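Relatório de progresso - projeto Meredith, recolha de demonstrações bimanuais
Para: gestão de programa, Sokasley
De: equipa de recolha, Dritetti
Período: outubro

Resumo rápido

Envio em cima da hora, desculpem. Gravámos 704 episódios no período, 417 passaram na revisão e já estão no repositório. Os restantes dividem-se entre rejeitados e os que ainda esperam segunda leitura. A tarefa continua a ser a do plano: canecas e bases, dois braços em teleoperação, três câmaras (uma fixa, duas de punho). Orçamento dentro do previsto. Prazo do segundo lote apertado, ver mais abaixo.

O que foi feito

Célula montada e estável. Mudámos o revestimento dos painéis para o padrão terrazzo, conforme pedido na última revisão, para o modelo ver fundos menos limpos. Calibração refeita a seguir à mudança, sem surpresas. O protocolo de arranque de cada episódio ficou escrito e toda a equipa de operação já o segue.

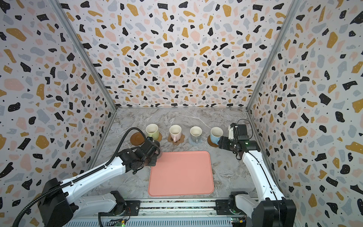 A variação das posições iniciais era o ponto fraco do primeiro lote e foi aí que gastámos mais tempo. Definimos famílias de arranjos e o operador recebe uma antes de cada série. Na família "fila ao fundo" as quatro canecas ficam junto à parede de trás, cada uma na sua base, e o tapete rosa começa vazio; deixamos também uma base de madeira livre à esquerda, para haver sempre um destino possível que não está ocupado. Parece um detalhe mas na primeira avaliação interna o modelo assumia que base à vista era base com caneca. Com os arranjos novos ainda não temos medição, fica para o próximo relatório.

Instruções em linguagem natural: cada episódio aceite leva agora duas frases, uma curta e uma mais solta, escritas por pessoas diferentes. A revisão de texto está a ser feita à mão e é lenta. Encontrámos frases que chamavam "prato" às bases e "copo" às canecas, corrigimos só quando a frase ficava ambígua. Gente a sério fala assim, interessa manter alguma coisa disso.

Qualidade dos dados

Motivos de rejeição, por ordem de peso:

1. Dessincronização entre câmara fixa e câmaras de punho. Era o problema maior. A Ovska entregou a correção do gravador e de momento não temos casos novos.

2. Pausas longas do operador a meio do movimento. Cortar no meio estraga a trajetória, por isso o episódio sai inteiro. Mais treino resolve parte.

3. Vista de punho quase toda tapada por um objeto próximo. Uma chávena branca grande enche o centro da imagem, a borda fica desfocada e a base azul e a caneca da flor vermelha aparecem só em parte. Discutimos se isto era motivo para rejeitar. Decisão: não é, desde que a câmara fixa tenha o objeto à vista. Vamos reavaliar 54 episódios que tinham sido postos de lado por esta razão.
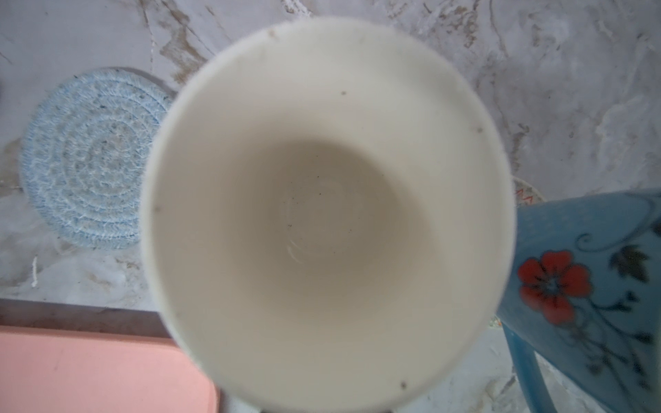 Segundo lote

Começou na segunda metade do período. Tarefa mais longa: as canecas partem do tabuleiro, as bases estão espalhadas pela mesa e a instrução diz qual vai para onde. Obriga a escolher a base pelo aspeto (madeira, corda, cortiça, malha) e não pela posição, que era o objetivo da fase dois desde o inicio. Os episódios são bastante mais compridos e o ritmo por turno desceu. Contávamos com isso mas talvez não tanto.

Duas bases de madeira de tamanhos diferentes na mesma mesa dão confusão nas instruções. "A base de madeira" não chega, passámos a exigir tamanho ou uma referência ("a pequena, perto da parede"). Também há a base em forma de pata de gato, que os operadores adoram e escolhem vezes demais quando a ordem é livre - passámos a sortear. 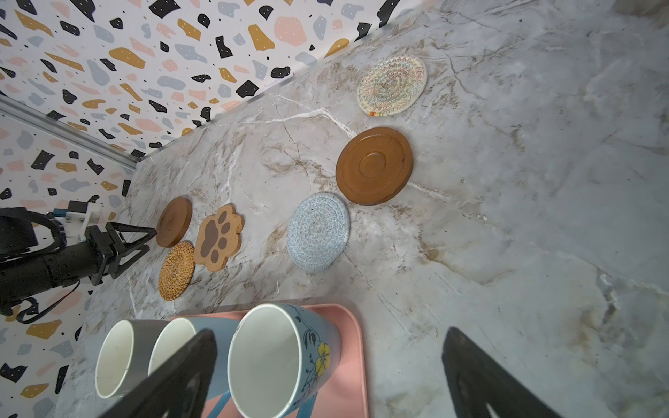

As canecas deitadas complicam a pega. O operador tem de decidir se endireita primeiro ou se agarra logo pela parede, e cada um faz à sua maneira. Por agora aceitamos as duas estratégias e marcamos qual foi usada, para se poder filtrar depois no treino. Se a Sokasley preferir uma só, precisamos de saber antes de avançar, regravar sai caro.

Riscos e pendentes

- Desgaste dos dedos das garras. Pares de reserva encomendados, sem data de entrega confirmada.
- Revisão: 22 horas por semana não chegam para o volume atual. Pedimos autorização para passar horas da rubrica de montagem, que já fechou, para esta.
- Armazenamento: migração para o servidor novo a meio, leitura lenta durante as cópias.
- Falta a vossa resposta sobre o formato das anotações de estratégia. Sem isso marcamos como temos marcado e convertemos mais tarde.

Próximos passos

Fechar a reavaliação dos episódios postos de lado. Acabar as familias de arranjos do segundo lote e congelar a lista. Treinar uma política de base só com os episódios aceites e enviar os resultados, mesmo que sejam fracos. Reunião de acompanhamento na quinta-feira, à hora habitual; levamos a tabela de rejeições completa e a proposta de horas.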